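Seasonal Clothing Storage and Packing - Frequently Asked Questions
Mondia Wardrobe Storage, Drerkside

What do you store?
Clothing and bedding. Most of what comes to us is outerwear: coats, light jackets, puffers, snow pants. We also take comforters, blankets and quilts. We don't take shoes, leather or fur.

When should I send my things in?
Most customers send summer and in-between jackets in November and get them back in spring. Winter coats go the other way. You can swap one box for another on the same trip if you tell us ahead of time.

Do I have to wash everything first?
Yes. Body oil and food stains darken over a few months in a box, and they attract moths. Follow the care label. Everything has to be fully dry when you pack it, including the lining and the inside of the pockets. If you aren't sure, hang it up for another day.

What size box can I use?
Any clean cardboard box that closes flat and that one person can lift. If you order ours, they come in 2 sizes, small and large. The large one holds a comforter or several jackets. Please don't reuse boxes that held food.

Where is the best place to pack?
On a bed. You need room to lay a jacket out with both sleeves open, and most tables are too narrow for that. Clear off the pillows and blankets or push them to the back. A box can sit on the bed too, but wipe the bottom first. 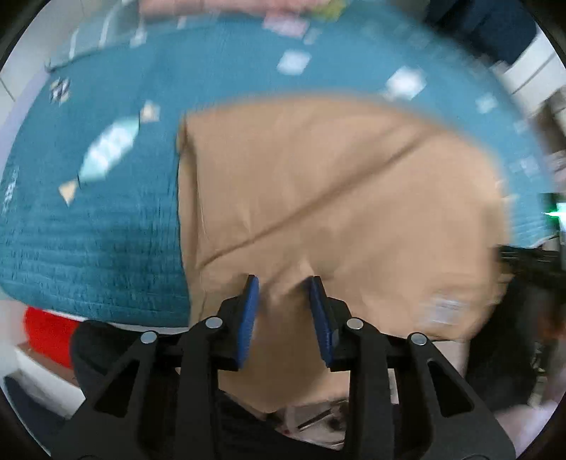
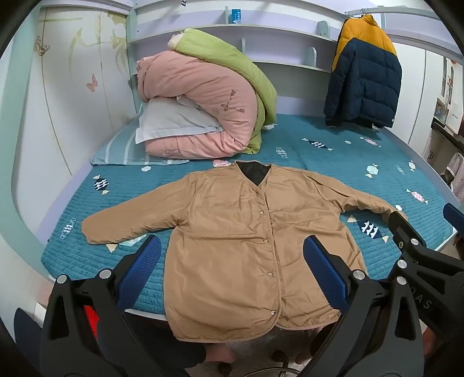
A box on the quilted bedding, and a light jacket laid out with its snaps up the front.

How do I fold a light jacket with snaps?
Close the snaps first, all the way down. Lay the jacket face down, smooth out the back, and bring each side in toward the middle with the sleeve running straight down. Fold the bottom up to the collar, or to the neckline if there is no collar. Fold once for a large box and twice for a small one. Don't press hard on the fold if the lining is quilted.

Should snaps and zippers be open or closed?
Closed. An open zipper can catch on the piece next to it. Snaps left open tend to leave round marks on thin fabric.

Can I use vacuum bags?
For comforters, fleece blankets and anything with a synthetic fill, yes, but leave a little air in the bag. For down, no. Down that has been squeezed flat all winter may not come back the way it was.

What about puffer jackets?
Fold them loosely and put them in last, on top. If you have the closet space, a puffer does better on a hanger at home and you can save the box for other things. Use a wide hanger so the shoulders keep their shape.

How should I label the box?
Put one label on the top and one on a short side. Write your last name and your customer number. You don't need to write out the contents on the box itself - the packing list goes inside, on top of the clothes. Take off or cover any old shipping labels. We have had boxes go to the wrong shelf over this.

Do you pick up?
We pick up in Drerkside and Moffat. For Trikgate, please use the drop-off counter. Pickup is between 9 a.m. and noon, and the box should be taped shut when the driver gets there. Drivers can't wait while you finish packing.

How full is too full?
If the flaps don't meet without pushing, take something out. Overfilled boxes split at the bottom seam when they are stacked. We stack 2 high and no more.

Is there space right now?
Usually. The storage room has shelf space for 954 boxes and it only fills up in late fall. If we are full we keep a waiting list and call in order.

Can I get one item back early?
Yes, but we bring out the whole box. We don't open customer boxes. You take out what you want at the counter and tape it up again. Tape is free.

My jacket came back with creases. What should I do?
Hang it in the bathroom while you shower and then leave it overnight. Most creases drop out. For the rest, use a steamer or a cool iron with a cloth over the fabric. Keep the iron off the snaps.

How long can a box stay?
Up to 13 months. After that we ask you to come in, check the contents and renew.

Who do I contact with other questions?
Ask for Keir MacLeish at the Drerkside counter, or leave a message and he will call you back. Have your customer number ready.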